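Models > Cells > Evside Kitchen Cell > README

# Evside kitchen cell, simulated (one arm, two-finger gripper)

Setup and upkeep notes for the rendered cell. Read them before you train on anything that came out of it. The cell was built at Dralitz to stand in for hardware time, and I remain unconvinced that it does.

## What is in the package

- arm and gripper model, with joint limits
- dark table, oven, walls, patterned floor
- three viewpoints: shoulder, oven side, fingers
- 42 saved start poses
- `check_cell`, the self-test

## First start

Load the cell, send the arm to pose 0, and look at it from the shoulder viewpoint before touching any settings. The loader prints "OK" if the files open. It does not check that the gripper is mounted the right way round.
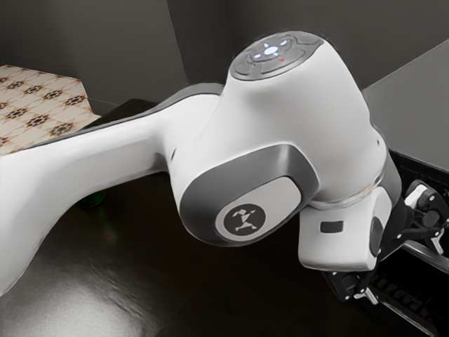 *Shoulder viewpoint, gripper open over the table.*

The light comes mostly from above, and the lower half of the gripper gets very little of it. Version 1 of this card called the lighting "realistic." I took the word out. Raise the fill light if your detector loses the fingers, and write down that you did, or your numbers can't be compared with anyone else's.

## Clearance at the oven

The collision shell is a padded copy of the arm. The oven has its own shell, and the handle is a separate body. Default padding is 16 mm. If you shrink it to make a plan succeed, you have changed the test.

Run the oven poses at low speed after any edit to the wrist offset. `check_cell` passes a wrong offset as long as nothing overlaps at rest, so a pass tells you less than you'd hope.

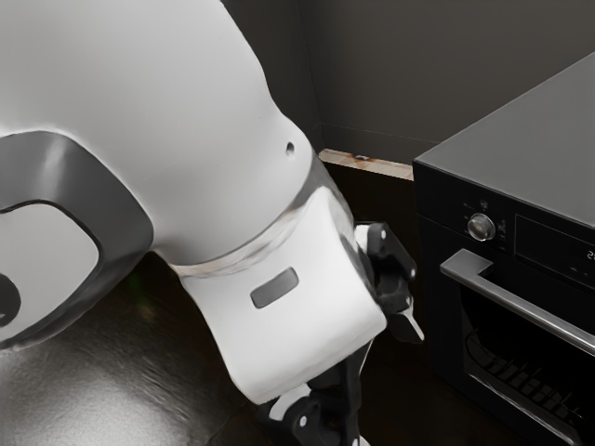
Bognár objected that the padding is far too generous and that a planner which can't get near an oven handle is no use in a kitchen. Fair enough. But the smaller value was tuned on this same cell, and I'd want to see it hold up on a real one first.

## Finger pads

Pad friction is one number for the whole surface. The ridges are drawn but the contact solver treats the pad as flat. Don't read anything into grasps that seem to depend on the ridges. 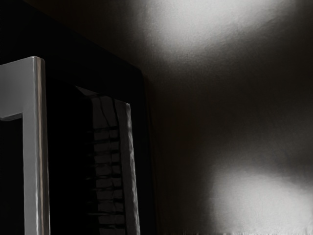 *Finger viewpoint: ribbed pad, nothing held.*

Reset both finger joints after a crash. They drift apart by a small amount when a run is killed mid-grasp, and the drift is saved with the pose. We lost 11 start poses this way and had to rebuild them by hand.

## Tray poses

These are the ones people use most and check least. The tray is a fixed body. Push on it as hard as you like and it stays put, so a bad approach that would shove a real tray across the table scores as a clean one here.

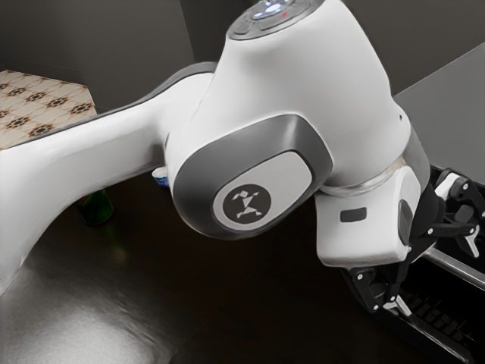 Until that is fixed, log contact force along with the success flag and throw out any run above 40 N. The Hutura branch claims to have a movable tray. I tried it and the tray sank slowly into the table, so it has not been merged.

## Known problems

- Glare on the tabletop shifts with the viewpoint and sets off false detections.
- The finger viewpoint is very dark on the left side.
- Resetting the cell does not reset the fill light.
- No wear model. The arm stays as good as new forever, and maintenance intervals worked out from this cell are worthless.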